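Sorting table opens at the Winden workshop

The shared workshop in Winden has started a sorting table for small things that are left behind on the benches. Uzma Gondal, who had the idea in April, wants members to look there first before they buy something new. The table has light wood and a wide pink bin, and a low green box with a white label has been standing on it next to the foam blocks.
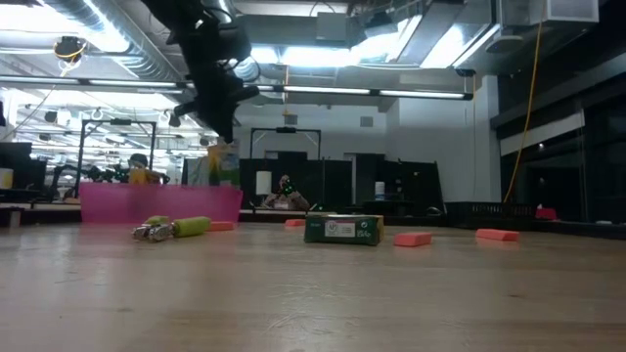
What goes in the bin

Packages go in the bin, standing up, so that the color can be seen over the rim. Hand tools and blocks stay on the table top until the evening, when Eusebio Urrego brings them back to the shelves. The workshop has 310 members, and in the first month they handed in 36 items. Mehwish Lodhi found her own tape measure again after a long search and was very happy about it.
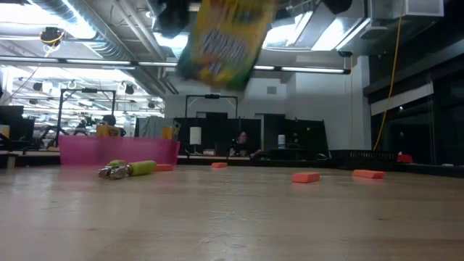 Can I leave things at the table when the office is closed?
Please keep them with you until the office opens again. Anum Siddiqui writes every item in the book, and she is there for 30 minutes each evening.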